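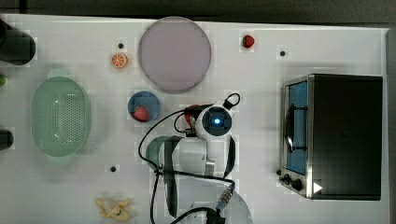
Budgeting for a Small Tabletop Arm: A Few Tips Before You Order

We've had quite a few letters since January from folks who want to set up a small robot arm on a kitchen or workshop table, and nearly all of them ask the same thing first, which arm to buy. I'd like to gently talk you into starting somewhere else (bear with me!) and that's with the table.

Measure the table before you measure the arm. Put down everything you want the arm to work with — the bowls, the plate, the colander, the toaster oven if you're planning on one — and leave it all there for an evening. You'll be surprised how fast the room goes. Our own first plan was drawn up without any small appliance at all, and adding one later meant moving the base and drilling a second set of holes.

Check the reach with the gripper pointing down. The number on the spec sheet is usually for the arm stretched straight out, and you lose a good bit of it once the wrist turns toward the tabletop. Cut a piece of string to the shorter length and swing it around from where the base will go.

Write down the whole price. When we priced the Relline setup, the full list came to $1,428, and $200 of that was cables, clamps and a spare set of fingers that weren't in the box. The Quintero quote looked cheaper until we added the gripper, so do ask whether it's included.

Buy cable longer than you think you need. A loop of slack at the wrist has to go somewhere when the arm turns, and a tight cable pulls on its connectors all day long. We keep a 30-inch margin and a bag of soft ties, and I wouldn't go back to zip ties for anything.

Practice pieces can be cheap. A play-food set and a few light bowls from the dollar bin will teach you plenty about grip and height, and you won't wince when something gets squeezed or dropped. Ours is a Pornex assortment, 22 pieces.

Mark your spots. Small dots on the tabletop make it easy to put things back where they started, and they cost you a marker. Try it on a corner first if you're fond of the finish.

Set a bit aside for the second year. Finger pads wear, and shipping on small parts from Wirodbridge was almost as much as the parts themselves, so we order two sets together now.

Next time: clamps versus bolts, and what to do about a wobbly leg.

Posted May 27, 2018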